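3.2 The toilet and its immediate surroundings

Of all the places we asked people about, the small bathroom produced the longest answers and the fewest agreements. Kitchens have recipes, and bedrooms have a bed that is either made or not. The toilet has only habits, most of them learned from a parent and defended well into middle age. In the household interviews, which were carried out in Grernovgate during December, we asked each person to tell us how the toilet was cleaned, in what order, and how they knew when to stop. The last of these questions was usually met with a pause.

We had expected the bowl to dominate, and it did take up most of the talk. It did not take up most of the work. When the accounts were broken into separate actions, following the scheme set out by Benkirane in the pilot study, a good share of them concerned things that never touch the bowl at all: lifting the lid, shifting whatever lives beside the toilet, finding the brush, and deciding where the brush should go once it has become an object that no sensible person wants to put anywhere. We call these the side tasks. They are short and dull, and they are left out of every set of printed instructions we could find.

The brush is the clearest case. Its handle is long so that the hand may stay away from the business end, and this works well until the brush has to be put back. At rest it may stand in a holder of its own or share a bin on the floor, and in either case the person must bend down to a height that the long handle was supposed to make unnecessary. Figure 3 shows the floor beside the toilet and the bowl as two separate sites of work.

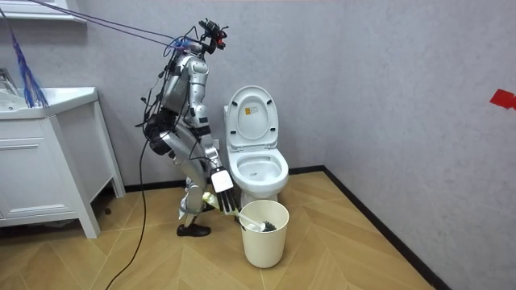

Bending turned out to matter more than we had allowed for in the first version of the scheme. Small bathrooms leave very few places to put one's feet. Several of those interviewed said they cleaned from the side, with the knees bent, and then spoke of their backs at some length. Others knelt, and spoke of the floor. One described a method involving the edge of the bath which we have coded as 'other' and do not recommend.

There is also the matter of the lid. Everyone agreed that it must be up while the bowl is being cleaned, and nearly everyone agreed that it needs wiping too, but the wiping was placed at the start, in the middle or at the end with equal confidence. Those who wiped the lid first argued that the cloth was then at its cleanest. Those who wiped it last pointed out that the lid was up throughout and had therefore been in the line of fire. Both positions seem to us perfectly sound, and we have stopped bringing the subject up at meetings.

For coding purposes we settled on 6 stages: clear, open, apply, scrub, rinse, return. 'Clear' covers the moving of bins, mats and spare rolls. 'Return' covers putting them back, together with the brush. An account was marked complete only if it reached 'return', a rule that disqualified more people than any other. Scrubbing, it seems, feels like the end of the job, and what follows is treated as a sort of unpaid overtime.

A word on the tool used for scrubbing. The interview sheet, last revised on 5/7/21, spoke only of 'the brush', and this was a mistake. People also use sponges, pads and cloths, some of them held in the hand and some fixed to a handle, and two of those who used a sponge were rather hurt not to have been asked about it. The present scheme says 'cleaning head' – an ugly term, but one that lets in everybody. Where the head works close to the water we record the stage as 'scrub', whatever the person chooses to call it.
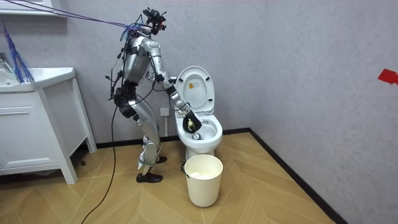

Figure 3. The small bathroom, with the toilet lid raised. First view: the bin on the floor, with the toilet brush in it. Second view: the inside of the bowl, at the 'scrub' stage.

3.3 Agreement between coders

Two coders worked through the accounts separately, using the stages given in 3.2. They agreed readily on 'open' and 'scrub', and hardly at all on where 'clear' ended. A bin nudged aside with one foot was counted by one coder and ignored by the other, who maintained that nudging is not tidying. We kept the nudges.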